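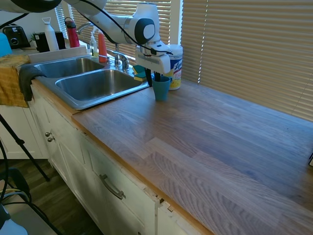 Hartley Butcher Block Oil, One Year In

We put in wooden counters when we redid the kitchen, and the first thing every relative said was that we would regret it. A year later I don't, but I have spent more time reading about oil than I ever planned to. This review covers the Hartley oil I settled on, with some notes on the Drevis paste I tried first.

What it is

Hartley is a food-safe mineral oil with a little beeswax in it. It comes in a plain squeeze bottle with a flip top. It has almost no smell. The oil is thin enough to spread with a rag but thick enough that it doesn't run over the front edge and onto the cabinet doors, which was my main complaint with straight mineral oil from the drugstore.

How I put it on

I clear the counter after dinner and wipe it down with a damp cloth and a drop of dish soap. Then I leave it alone until around 9 p.m. so it has time to dry. If there are rough spots I go over them by hand with fine sandpaper, along the grain, and wipe up the dust.

The oil goes on in a long squiggle, and I rub it out with an old T-shirt. The label says to wait 30 minutes before wiping off the extra. I usually leave it overnight. In the morning there is a slightly tacky film in a few places, mostly where I used too much, and a dry cloth takes care of it.

The first time, you need 4 coats. The wood drank the first two and looked the same an hour later. Since then one coat every month or so has been enough, more often in winter when the heat is on.

Around the sink

A counter next to a sink is where any oil gets a real test. Ours takes splashes all day, and cups get set down there with wet bottoms. With the Drevis paste I had gray rings within a couple of weeks. With Hartley, water beads up and I have had one dark mark, next to the seam behind the faucet, where I had missed a strip with the rag. It sanded out.

Cleaning matters as much as the oil. Disinfecting wipes dry the surface out if you use them every day, so I keep those for after raw chicken and use soap and water the rest of the time. The scrubby side of a sponge will also dull the finish. I found that out with dried oatmeal.

Compared with Drevis

The Drevis paste has more wax and leaves a nicer shine on day one. It's also slow to work in, especially in a cold kitchen, and it collected crumbs in the grain along the back wall. I still use it on cutting boards, where the harder finish seems to hold up better. For a full counter I would not buy it again.

What I don't like

The flip top leaks if the bottle is stored on its side. The bottle is also small for the price. I get three full coats out of one, and that's on a short run of counter — if you have an island, buy two to start with. The directions are printed in tiny type under a peel-back label that tears.

It does nothing for scratches or knife marks, and it won't lift a stain that is already there. The back of the bottle hints otherwise.

Would I buy it again

I'm on my third bottle, so yes. If you want a counter you never have to think about, get something other than wood. If you already have wood and don't mind an evening a month with a rag, Hartley does the job. I'd give it four stars, and the missing one is for the cap.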